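Killoton opens fit-out showroom at Plunport, desks and fridges in, bookings from March

PLUNPORT – Killoton has opened its first walk-in showroom for small office and staff kitchen fit-outs, a single room with the desk, the fridge and the floor set up the way they'd go into a real workplace. Doors are open now for trade. Public from March, 9 am.

The idea is simple enough. Most small businesses pick a staff kitchen off a screen, then find out the fridge door hits the desk. So Killoton built the corner at full size. Come in, pull the doors open, put your lunch down, see if it fits.

What's in the room

The white desk is from the Wirkix range, sold as a straight run or as an L. Matte top, rounded corners, white metal legs with a flat foot. The rounded corner is the bit customers ask for first, particularly anyone who has a fridge at the end of the desk and catches a hip on the way past.

The fridge is silver-grey, freezer at the bottom. Freezer-below was a deliberate choice for the display as it needs the most floor in front of it when the door is open, and that is the measurement people leave out of there plans. Allow 60 cm clear as a bare minimum. More if someone is going to be kneeling down looking for the ice.

Floor is a light wood look with the joints on the diagonal. It makes a narrow room feel wider, and it hides crumbs a bit too well, according to our own lunch crowd.
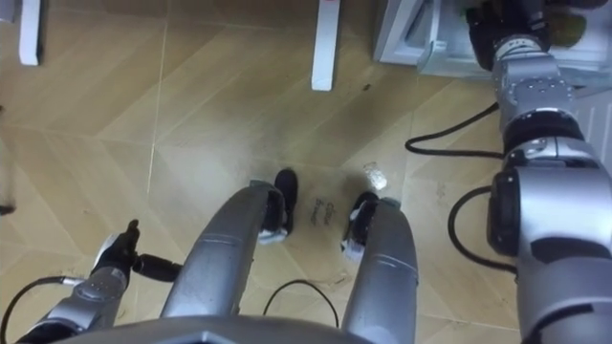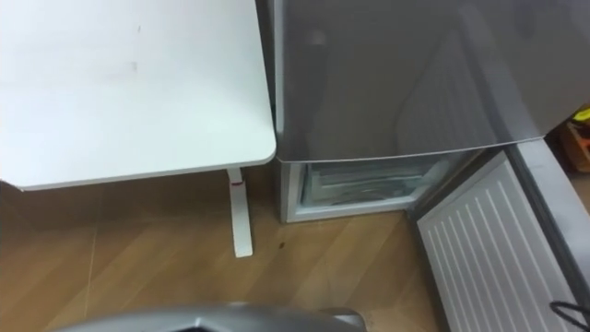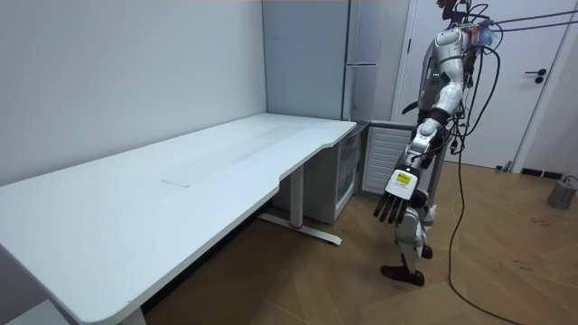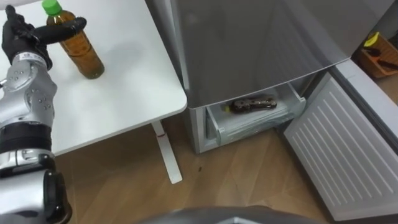 Killoton Workplace Interiors – Showroom and Trade Team

Desk tops and cleaning

Matte white marks. We say so up front. Grey smudges from bags, sleeves and cardboard are the usual ones, and most lift with a damp cloth and a drop of dish soap. No scouring pads, they leave a shiny patch that won't come out. Tea and coffee should be wiped the same day. A cap on the bottle helps.

Same cloth does the fridge doors. Wipe with the direction of the finish, then dry, or the streaks show under ceiling lights.

For the floor, a soft broom first and then a well wrung mop. Scuffs near the desk legs come up with a clean tennis ball on a stick – an old installers trick and still the best one.

Freezer drawers

Take the drawers out before moving the unit. Carry them seperately. Leave the door open during a defrost with a towel along the bottom lip, and check the gasket for grit before closing up. A gasket that doesn't seat properly is behind most of the frost complaints our service desk hears.

Planning service

Showroom bookings include a floor plan check at no charge. Bring the room's length and width, the position of the power points and which way the door swings. A phone sketch is fine. Plans come back in six working days.

Delivery and fitting is by Hegedűs, who have handled our desk installs across the Plunport area from the start. They assemble on site and take the packaging away, plastic included.

Pricing

The corner package (L-shaped desk, delivery, fitting) starts at $1,234 including tax. Fridge priced separately, depends on the model. The opening offer is $100 off for the first 60 bookings, one per business, can't be used with trade discount.

Media and trade enquiries to the Killoton showroom desk, Plunport, 9 am to 4 pm. Room measurements and product sheets available on request.

ENDS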